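Gripper week at Rosser: two down, one to go

Wednesday, January 8, 2025

Happy new year, all! We're back at it, and the first job of the year is the one we kept putting off before Christmas – picking a gripper for the small arm. There are 3 on the list: the Mondo, the Idby and the one Bram Vandenberghe has been drawing up himself, which still hasn't got a proper name (he calls it "the pinchy one", so we'll see).

All of it is happening in the simulator for now, with the same arm, the same table and the same blue block every time, and only the gripper and its settings changing between batches. I did the Mondo runs on Monday with a big mug of tea and left the Idby going overnight.
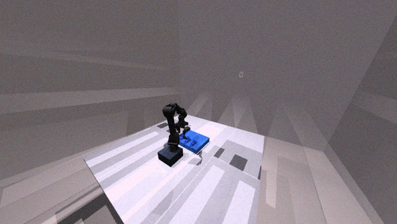

Why start in simulation when there's a real arm to be had? Cost and patience, mostly, as a batch of 600 tries runs while we sleep and a bent finger costs us nothing.

So how are they getting on? The Mondo is quick and a bit brutal. It closes hard, and if the arm comes in slightly off to one side it tends to shove things along before it gets hold of them. The Idby is slower to shut but much more forgiving, and I've gone from quite liking it to really liking it over two days. Heledd Wynne disagrees with me (loudly!) and reckons the Mondo only looks clumsy with the default controller, which brakes too late on the way down. She's rewritten that part and we're running the Mondo again with her version before anyone gets to be smug.

We've also moved the virtual camera a few times to see which view makes a missed grasp easiest to spot. I like it lower and square on to the table, Bram wants it high up in the corner, and we've kept both.

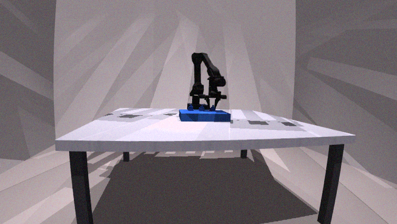 Will the winner go straight on to the real arm? Only after it has been through 2,000 tries with both controllers, and then it gets a gentle first outing at Cledasar in February.

Bram's own design goes in next, once he's finished fiddling with the fingertips. Heledd's new controller settings are in the shared folder if you want a look, and please don't save over them – I did that yesterday and I'm still apologising.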